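Osumard Guest Kitchen — Frequently Asked Questions

Who may use the kitchen?
All guests of Osumard, at any hour. Between 23.00 and 7.00 please keep the voices low, the rooms above are bedrooms.

Where do I put my dishes after eating?
Carry everything back on a tray to the table by the wall. Plates and bowls go to the dish rack only after they are washed. If the rack is full, leave your washed things on the tray and Helju will find a place for them in the morning.

What about leftovers?
Food which is still good can go to the fridge in a closed container, with your name and room number. We keep it for 3 days. Scraps go to the brown bin under the sink. Please take out paper napkins first — they go to the general waste, together with the oily ones from takeaway boxes.
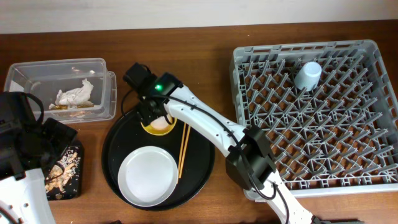
Plastic containers are washed also when you want to throw them away. Wipe the oil with paper, rinse the box and the lid separately, and put both in the yellow bag. A box with food inside is not accepted by the collection company, and then the whole bag comes back to us.

Can I put chopsticks in the dishwasher?
Metal ones yes, wooden ones no. Wash the wooden ones by hand and let them dry with the tips up.

Is the tray also washed?
Yes, with a soft sponge. The rough side of the sponge leaves marks on the black trays, and we cannot polish them away.

I broke a plate. Do I have to pay?
No. Write to Darius Navickas at the reception, extension 70, so that he can order a new one from Paulauskas. Put the pieces in newspaper before the bin.

Can I borrow dishes for my room?
One tray per room, returned before 10.00 the next day. Pots stay in the kitchen.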